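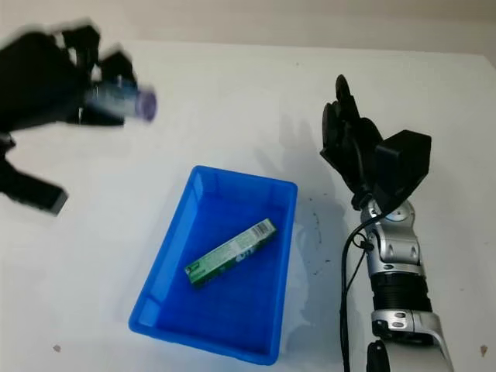
Le plateau de tri est le point de départ de toute notre méthode, et c'est aussi le sujet qui amène le plus de courrier. Beaucoup de lecteurs veulent ranger leurs petits produits de salle de bain et commencent par acheter des boîtes, des étiquettes, des séparateurs. Je conseille de commencer avec un seul plateau posé sur une table claire. Le bleu vif sur une table blanche fonctionne très bien : une petite boîte verte couchée en biais au fond se voit tout de suite, et on ne l'oublie pas quand arrive le tour des flacons. J'ai réuni ici les questions reçues depuis le mois de mai, avec mes réponses.

Temps de lecture : 6 minutes

Mis à jour en septembre -- par la rédaction de Besemine

Pourquoi un plateau et pas directement une boîte de rangement ?

Une boîte a des bords hauts et, souvent, un couvercle. On y met les choses et on ne les regarde plus. Le plateau a des bords bas, alors tout reste sous les yeux pendant le tri. Je l'utilise seulement pour cette étape. Quand le tri est fini, le plateau est vidé, essuyé et remis à sa place, et les produits vont dans leur rangement définitif.

Quelle taille faut-il choisir ?

Prenez un plateau rectangulaire que vous pouvez porter avec une seule main. S'il est trop grand, on a envie d'y vider toute l'armoire en une fois, et après on ne sait plus par où continuer. Chez moi, il reçoit au maximum 21 articles de petite taille. Quand il est plein, je m'arrête, je trie, et je recommence avec l'étagère suivante. Pour une famille nombreuse il vaut mieux faire plusieurs passages que prendre un modèle plus large.

Les bords inclinés sont-ils utiles ?

Oui, un peu. Avec des bords inclinés on attrape plus facilement un petit carton plat, on le fait glisser contre le côté et il monte vers les doigts. Avec des bords bien droits il faut pincer la boîte par le dessus. Pour les personnes qui ont mal aux mains, la différence se sent assez vite. Une lectrice m'a écrit qu'elle a changé de plateau seulement pour cela.

Faut-il garder les emballages en carton ?

Cela dépend du produit. Pour un médicament, je garde toujours la boîte et la notice jusqu'à la fin, parce que la date et le dosage sont imprimés dessus et que le tube ou la plaquette ne dit pas toujours tout. Pour un dentifrice, je sors le tube et je jette le carton le jour de l'achat. Pour les cosmétiques, je regarde d'abord si le flacon lui-même porte le petit dessin du pot ouvert, avec le nombre de mois. Si le flacon n'a rien, j'écris le mois d'ouverture au feutre sous le fond.

Comment placer les flacons et les boîtes ensemble ?

Pendant le tri, je les couche. Un petit flacon debout tombe au premier mouvement et il entraîne les autres. Vérifiez quand même que le bouchon est bien vissé avant de coucher quoi que ce soit ! Les cartons se posent en premier, au fond, et les flacons viennent ensuite dans la place qui reste. Dans le rangement définitif c'est le contraire, les flacons sont debout et les cartons sont sur la tranche, comme des livres.

Peut-on trier par couleur ?

J'ai essayé et je ne le recommande pas pour les produits. Les fabricants changent leurs emballages et la même crème peut devenir verte après avoir été rose pendant des années. Par contre, la couleur du bouchon aide beaucoup à reconnaître un flacon dans un tiroir vu de dessus. Un bouchon violet au milieu de bouchons blancs se trouve sans chercher. C'est une aide pour l'œil, mais je ne construis pas un classement avec cela.

Je préfère ces quatre groupes :
- ce qui sert tous les jours ;
- ce qui sert de temps en temps ;
- ce qui est encore fermé (la réserve) ;
- ce qui part, périmé ou jamais aimé.

Que faire des produits périmés ?

Les médicaments se rapportent à la pharmacie, sans le carton ni la notice, qui vont au recyclage du papier. Ne versez pas les sirops dans l'évier. Pour les cosmétiques, suivez les consignes de votre commune, elles ne sont pas les mêmes partout. Je laisse un sac en papier à côté de la table pendant le tri et je le porte dehors le jour même, sinon il reste un mois dans le couloir -- je parle d'expérience.

Ma table blanche se marque. Est-ce un problème ?

Une table claire montre chaque petite tache et chaque poussière sombre, c'est vrai. Pour trier c'est plutôt pratique, on voit si un flacon a coulé ou si un comprimé s'est effrité. Je passe une éponge humide avec un peu de savon noir à la fin. Pour les marques qui ne partent pas, un peu de bicarbonate sur un chiffon, sans frotter fort, et seulement après un essai dans un coin.

Comment laver le plateau ?

Eau tiède, liquide vaisselle, chiffon doux. Je ne mets pas le plastique au lave-vaisselle si je ne trouve pas le symbole dessous, car il peut se déformer avec la chaleur, et ensuite il ne reste plus à plat. Séchez bien avant d'y poser des cartons.

Combien de temps prend le tri d'une armoire entière ?

Pour une armoire de salle de bain ordinaire, comptez une matinée la première fois. Mon ancienne armoire de l'appartement de Brevuvden contenait 101 articles, et j'avais honte de les compter. J'ai commencé à neuf heures et j'ai fini avant le repas, avec une pause café. Maintenant je refais un petit tri au printemps et un autre en automne, et c'est beaucoup plus court.

Où trouvez-vous vos plateaux ?

J'en ai acheté au marché couvert de Jallitz, et un autre vient de la boutique Duangkaew, qui vend surtout de la vaisselle. Aucune des deux adresses ne nous paie pour être citée. Un plateau de cuisine que vous avez déjà convient aussi, à condition de ne plus y servir à manger ensuite.

Cette méthode marche-t-elle pour autre chose ?

Je m'en sers pour le tiroir à couture et pour les piles. Pour les outils lourds, non, le plastique se raye et le plateau devient difficile à porter. Pour les papiers je n'ai pas encore de bonne réponse.

À lire aussi

Ranger une pharmacie familiale quand on a des enfants
Le tiroir du haut : garder seulement ce qui sert le matin
Étiqueter sans étiqueteuse
Petits flacons de voyage, les remplir proprement
Vos questions sur les produits entamés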